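Weldu Method

The Weldu method is a way of helping people with memory loss through the ordinary parts of the day – getting up, eating, dressing, settling down for the evening – by keeping to a small set of familiar habits. It was worked out in Wuterville by Lensa Moges, a nurse who had looked after her own father for 9 years, and it has since found its way into a good many family homes.

Practice

Carers begin by writing down up to 60 small habits the person has always had, such as which sleeve goes on first or what is hummed over the dishes. Questions that test the memory are gently set aside, and the carer follows the person's lead in conversation, however often the same story comes around. Meals are laid out simply on a plain, pale table, with only a few things within reach.

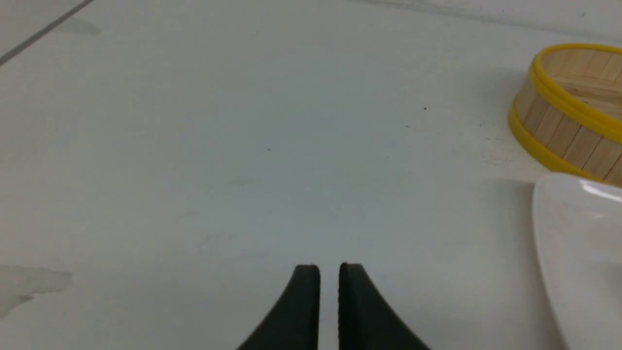 Training

A Wednesday evening course for relatives is taught by Fasil Woldegiorgis, and his handbook, Lunine, is lent out free to anyone who asks.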